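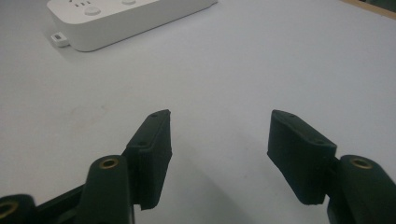
4 min read

Every few weeks another robotics company announces how many hours of hand-gripper recordings it has piled up, and every few weeks I am supposed to be impressed. The numbers get bigger. The tables stay white.

I spent a good part of July going through the recordings we made at Kitis, a small shop where I was paid to look after the data. We collected 230 sessions with hand-held grippers, the kind you squeeze yourself while a camera rides along. A power strip on a white tabletop. Two dark fingers, open. Push a button, pull back, start over. I had hopes for that set. I have fewer now.

My complaint is simple. We are told that a learning system gets good by seeing plenty of examples, and so everyone has gone out to get plenty. Very little thought goes into whether example number 80 teaches anything that number 79 did not. When I laid our sessions side by side, whole mornings could have been swapped for each other. Same table, same strip, same person with the same habit of coming in from the right. Call that a large dataset if you like. I'd call it one demonstration with a lot of copies.

The usual answer is that repetition is good for the model, that small differences add up. Maybe they do. I've asked several people to show me where, and what I get back is a chart with a line going up, measured on the same table where the examples were made. Move the strip to a dark bench under a window and the line has nothing to say about it. We tried a version of this at the Abernathy building, on a scratched green workbench, and the policy trained on our white-table sessions went for the switch as if the bench were still white. It missed by the width of a thumb, over and over, with great confidence.

Then there is the matter of what gets thrown away. Gundel, the outfit that bought our first batch, wanted only clean runs. A fumble was cut. A hand that hesitated, went too far and came back was cut. By the end almost 50 sessions were gone, and I'd argue they were the best ones we had. A person recovering from a bad approach is showing the machine something it badly needs to know. A person who gets it right every time is showing it how the day looks when there's no trouble.

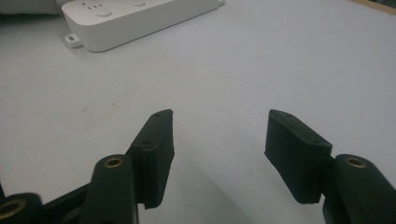

Kazuhiro Tanabe wrote to me after an earlier draft of this went around, and he thinks I'm being unfair. A plain table is a control, he says, and if you change the surface, the object and the operator all at once you will never find out which one broke the policy. He would rather have a dull set he understands than a lively one he doesn't. He also points out that fumbles are only useful if someone labels them, and asks who I think is going to pay for that.

I'll give him the labeling. It's slow, it's tedious, and the budget for it is always the first to go. The control argument I accept for a week of testing. I don't accept it for a product. Controls are supposed to be followed by the experiment, and in the places I've worked the experiment kept getting pushed to next quarter while the control got bigger.

What would I fund? Fewer hours and more rooms. Give 2 operators who disagree about how to reach for a thing the same job and keep both versions. Keep the misses. Write down what was being attempted before the session starts, so that somebody else can tell later whether it was a miss at all. Carmela Moya ran a set that way at Fesora, far smaller than ours, and I learned more from one Saturday of reading her notes than from the whole of our archive.

Until I see that sort of thing in an announcement, I'll keep skipping past the hour count and looking for the list of rooms. Most of the time there isn't one.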